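The Keys to the Strachan Building 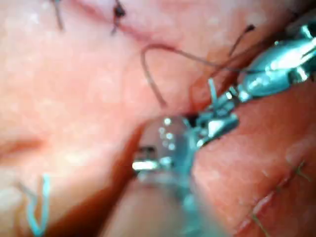 Issue 2, page 105

The rain had stopped when I came to the Strachan building, and the woman from the city office was already waiting under the porch. She had the keys in a plastic bag. There were very many of them, and only one was marked.

"This is for the street door," she said. "The others you must try."

I signed the paper on her knee, where she held the folder for me. It said that our group could use the ground floor of the former department store until the last day of December, that we would pay for water and light, and that we would leave when we were asked. I had read it many times at home. I read it again, slowly, and she looked at the sky.

The store had been empty for years. When I was a child it was the most beautiful place in Girnov. My mother bought me a winter coat there, dark green, too large, so that it would last. I remembered a staircase with a brass rail, and a man at the bottom of it who bowed to every customer. I had told the others about this staircase so often that they asked me to stop.

The door opened at once. Inside it smelled of dust and old paper. Somebody had taken the brass rail. You could see the holes where it had been fixed, one pair on every step.

"You have plans for the upstairs?" asked the woman.

"Only the ground floor," I said. "It is in the paper."

She nodded as if I had passed a small test, and left me.

I spent that first afternoon with the keys. I had brought a roll of tape and a pen, and when a key fitted I wrote the name of the room on the tape. Store room. Toilet. Small office. Some keys turned in two doors and I did not know what to write on them. One long key fitted nothing. I tried it even in the window locks, which was foolish.

In the small office there was a desk, and in the desk a book of orders. The last page that was written on said: buttons, horn, 1000. Below it, in other handwriting: not delivered. I sat down on the desk and read backwards through the years. Gloves. Lamp shades. A firm called Natisar had sent 198 umbrellas in one autumn, and I tried to remember if it had been a wet autumn. I think that we had one of those umbrellas. It turned inside out on the bridge and my father laughed until he had to hold the wall.

When it became dark I had no electricity yet, so I closed the book and went out into the big room. A man was standing at the street door with his hands round his eyes, looking through the glass. He was old and well dressed. I opened.

"Is it coming back?" he asked.

I explained to him. I said there would be a repair workshop on the left side, and tables where people could sit without buying anything, and on the right perhaps a choir. I said it was only until December. I heard that my voice became quicker, as it does when I want a person to agree with me.

"And after December?"

"After December it belongs to Protel. They will make offices from it."

"Offices," he said. He looked past me to the staircase. "May I?"

He walked over the floor very straight. At the first step he put out his right hand, and the hand stopped in the air where the rail should have been. He left it there for a moment. Then he put it in his pocket and came back.

"They have taken the brass," he said.

"Yes. I am sorry."

"It was cleaned every morning before we opened. With a cloth, and then with another cloth."

I wanted to ask him if he was the man who bowed. I had the question ready, in good order. But he was already examining the lock, and he shook his head at my ring of keys with the little flags of tape.

"This one," he said, and took the long key between two fingers. "You have not marked it."

"It fits nowhere."

"It is for the clock."

I had not noticed any clock. He pointed over the door, on the inside, where I would never have looked, as I had my back to it the whole day. It was round and grey with dust, and over a metre wide. He asked whether we had a ladder. I said that we would have one in the morning.

"Then I shall come in the morning," he said. "What time do you open?"

We had not decided it. We had spoken about chairs, about insurance, about the colour of the sign, and the hours we had forgotten.

"Nine," I said.

He wished me a good evening, and I stood aside and held the door for him until he was down on the pavement.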